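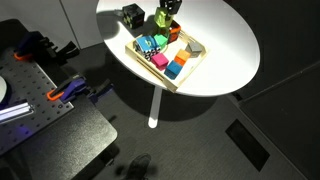 One of the trays on the white oval table at Rivov.

Shireen Maluleke on running a room full of blocks

17 shares
2 comments

Shireen Maluleke was sorting when I arrived at Rivov, and she kept sorting for most of the time we talked. She had a bin on her lap and was putting cubes from it into a tray.

Rivov is a single large room on the ground floor of the old Pillai building in Plondemlow, two doors up from the bus stop. People come in, sit down and build with blocks. They can stay for an hour or all afternoon. Maluleke opened it after leaving a job in the billing office of a dental practice, and she owns 4,000 blocks.

"I know the number because the insurance form asked for it," she said. "Before that I would have told you a lot. It took me and Agnes a whole evening, and we had to do one shelf again."

Agnes is Agnes Hepburn, who works the afternoons and does the repairs. She was at the sink with a washcloth and joined in when she disagreed with something.

The blocks have come from everywhere. A few were bought new. Most came from yard sales, school clear-outs and people's basements, and for that reason very few of them match. Maluleke stopped trying to keep sets together in the first year.

"I started out with each set in its own box with a label," she said. "Then you'd have a family at a table and one kid wants the checkered one from another box, and I'm supposed to say no? So they got mixed. I was upset about it for a week or so and then I got rid of the boxes."

Now everything goes out on trays. The one on the oval table that morning is typical. It is a light wooden tray with low slatted sides, and it had seven blocks in it, among them a bright blue cube, a mint green, a magenta pink and an orange. Next to the blue one was a block with a small black-and-white check. A few more were out on the table past the tray, including a black cube with a yellow-green pattern standing by itself.

I asked how she decides what goes on a tray.

"Mostly plain ones," she said. "Then one or two with a pattern. If it's all patterns people don't know where to look, and if it's all plain the older kids think it's for babies. I like a gray in there too. Agnes thinks the gray ones are dull."

"They are dull," said Hepburn.

"They're restful," Maluleke said. "And grown-ups pick them up first. Watch them. A dad will sit down and he'll take the gray one or the black one. It's like choosing a car."

She also puts out a see-through block when she has one to spare. There is a lime green one that she has owned since the beginning, and on the oval table it was part of a little stack, with a black cube with white markings on top of it. Strong light was on the table and the lime green was lit up.

"That one gets asked for," she said. "People put it under things. You'd think it would go on top, where you can see it, but they like the light coming through the bottom of the pile. I had a lady here who built the same stack four visits in a row with that as the base."

The trays are a newer idea than the blocks. For a long time Maluleke used plastic tubs, which meant that anyone looking for a certain block tipped the whole tub out. Hepburn found the first wooden trays at a restaurant sale in Trindstead and brought them back in the trunk of her car without asking.

"I paid for them out of my own pocket," Hepburn said. "I figured if she didn't want them I'd use them for seedlings."

The slats turned out to be useful. Crumbs and dust fall out if you turn a tray over and knock it, and a child can hook their fingers through the side and carry it. The low sides mean everything can be seen from a chair. A tray doesn't hold much, and Maluleke said this was a complaint she got in the early days, mainly from parents who felt they were being shortchanged.

"They'd say, is this it? And I'd tell them, when you've used all of those, come get another tray. Hardly anyone does for the first half hour. You give a kid 700 blocks and they throw them. You give them a few and they start putting one on another."

The furniture has been more trouble. Most of the tables at Rivov are rectangular, and came from the reading room of a college that was closing. The white oval one was an extra, and it has a single slender leg with a rounded foot. Maluleke bought it because it fit beside the window. Hepburn was against it.

"I looked at that leg and said no," Hepburn told me. "I thought somebody was going to lean on the edge and we'd have blocks all the way to the door."

"Which happened once," said Maluleke.

"Which happened twice."

They now keep the chairs on the window side of it pushed well in, and give that table to people who want to work on something small. It has become the most popular seat in the room before lunch, when the sun comes straight in. Maluleke said the white top can be hard on the eyes at that time of day, and she has thought about a blind. She has a quote for one pinned up over the register. It has been there since April.

"The colors look their best on it, though," she said. "On the brown tables the dark ones disappear. On the white you see the shadow and everything. I lay out new blocks over there before they go on the shelves, just to see what I've got."

I wanted to know what happens when something gets lost. She said it happens less than people expect. Blocks go home in coat pockets and strollers, and most of them come back, sometimes in an envelope through the mail slot. She keeps a jar on the counter for returns so that there doesn't have to be a conversation about it. Every so often the jar has a block in it that was never hers.

"I keep those," she said. "I don't know who to give it back to. There's a whole shelf in the back that's all strays."

Washing is done at closing time. Hepburn has a system for it that she explained to me at some length: anything painted gets wiped and never soaked, anything with a sticker or printed face gets a barely damp cloth, and the rest can go in the sink with dish soap. They dry overnight on old towels. Chipped corners are sanded if the block can take it. If it can't, it goes in a bag in the closet, because Maluleke does not like to throw them out. The bag was full when I saw it. Hepburn said it was the third bag.

A company called Plondemlow Play, which rents out party equipment, asked last winter if it could buy the whole collection. Maluleke thought about it over a weekend.

"The money was okay," she said. "It would have paid off the van. But they wanted them in sets. They asked me to send them a list of the complete sets, and I sat down to do it, and I had two."

She has no plan to get bigger. She would like a second sink, and she would like Hepburn to take a proper vacation, a subject that Hepburn said was not for the interview. Grown-up evenings are starting again when the nights get longer. They bring their own drinks, and she said they are louder than the children and worse at cleaning up.

By then it was nearly time to open. She got up and carried the tray she had been filling over to a table by the wall. There was a red cube in it that she took out, looked at and put back in the bin.

"Too many warm ones," she said, and went to find a gray.

Rivov is in the Pillai building, Plondemlow, and is open from 10 a.m. Children under five need an adult at the table with them.

17 shares
2 comments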